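Everyday Skills at Kisthorpe: A Conversation with Maricruz Cervantes

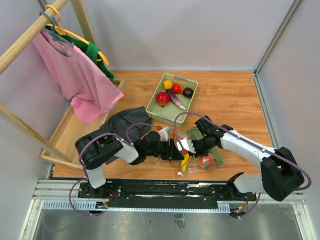
The clothes rack and produce basket at the household skills table, Kisthorpe Center.

The household skills program at the Kisthorpe Center serves 80 adults each year, most of them preparing to live on their own for the first time. Maricruz Cervantes has coordinated it since the center opened its second floor. She met with us on February 9, 2024, to discuss how the practice tables are arranged and why laundry remains the longest unit.

"People expect cooking to be the hard part," Ms. Cervantes said. "It is clothing. A T-shirt on a hanger looks simple until the shoulders have to sit straight."

The wooden rack is kept low, with a shallow tray at its base. Ms. Cervantes prefers hangers in different colors, such as the yellow and gray-teal ones now in use. "I can say 'the yellow one' from across the room, and everyone knows which I mean," she said.

Folding is taught with cloths before garments. The dark plaid cloth is a favorite among participants. "The checks give you a line to follow – you match one edge to the other and the pattern tells you whether you are close."

Kitchen sorting shares the same tabletop. The lemon, tomato, plum, pomegranate and eggplant in the green basket are artificial, a choice Ms. Cervantes defends. The program once bought fresh produce every week, at a yearly cost of $850. "We were throwing most of it away," she said. "For learning where things go, the imitation pieces serve very well."

Godfrey Rweyemamu, who teaches the evening group, asked for both activities to be kept at one table. Ms. Cervantes was doubtful at first. "At home you put away the shopping with the laundry still waiting," she said. "Godfrey was right about that."

Each course runs for 12 sessions. A second evening group is planned, to be led by Sharon Temba, and registration will be handled at the front office.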